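My knees are still sore from the bleachers, but I promised a few people I'd write up the Varkimley rugby league open day, so let's get to it. I drove over with Dalal Kassab, who used to play wing for Uka, and we got there at 13 minutes past nine with coffee in hand and no idea where to park. 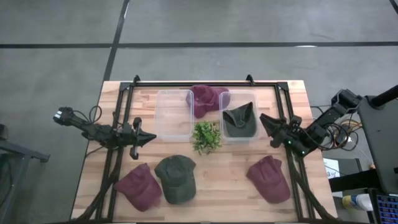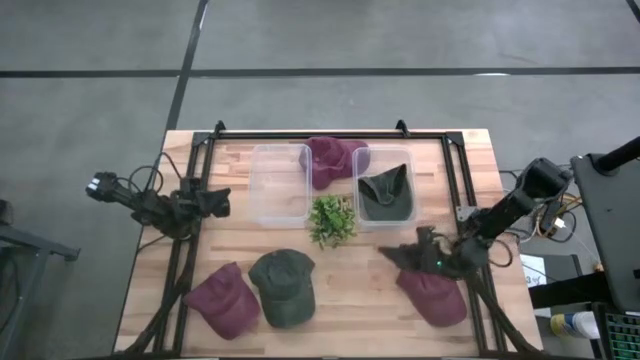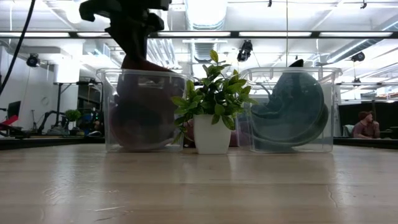
Parking turned out to be behind the north goalposts (follow the orange cones, ignore the sign). The new clubhouse is lovely! There's a proper gym upstairs, the showers have real pressure, and the old team photos have made it onto the hallway walls at last.

The coaches ran a tag clinic for the juniors first, then an exhibition between Vovton and Sleiman, 15 minutes each way. Vovton looked asleep early on. Sleiman's halfback kept darting down the short side and they were three tries up before I'd finished my sausage roll. Then Vovton woke up – two long-range tries, one of them off a terrible pass – and it ended 30-all. Dalal says the last one was forward. I was looking at the scoreboard, so I can't help there.

After lunch they let us walk the field. It drains much better than it used to, though the far corner by the creek is still soft and I'd wear boots. The canteen only takes cash and ran out of rolls by two.

Women's sign-ups stay open until December and they're short on forwards. Training is at six in the evening, and your first two sessions are free. Dalal put her name down, the maniac.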